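Small group got too big and I don't know how to split it
Posted by Mesfin Mekonnen, June 12, 2025

I lead a home group for our church out in Sadell. We started with 11 people in my living room and we're at 24 now, plus kids, and folks are sitting on the stairs. Our pastor wants two groups by November. Half of them told me they'd rather quit than be split up. Has anyone done this without hurting feelings?
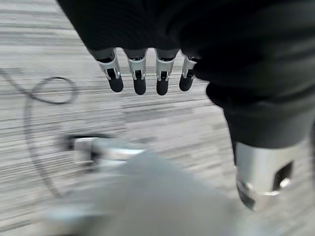

Four fingers, black sleeve

Gerasimos Drakos
Oh man, we went through this at Flekden! Don't draw up the lists yourself. Pick a second leader now, let that person run every other week, and then ask who'd like to help start the new one (we had more hands up than I expected). We still eat together once a month — potluck, super easy. It was sad for a while, I won't lie, and two families did drift off.

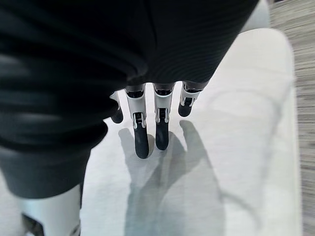
Panagiotis Pappas
I'd push back a little on letting people choose. When we did that, all the young couples went one way and the older folks felt dumped. We ended up going by neighborhood and it worked better for us, mostly since people could walk over during the week. Also talk to your pastor about the date, maybe it can move.

Achilleas Andreadis
just rent a bigger room lol. ours meets in the church basement and it's fine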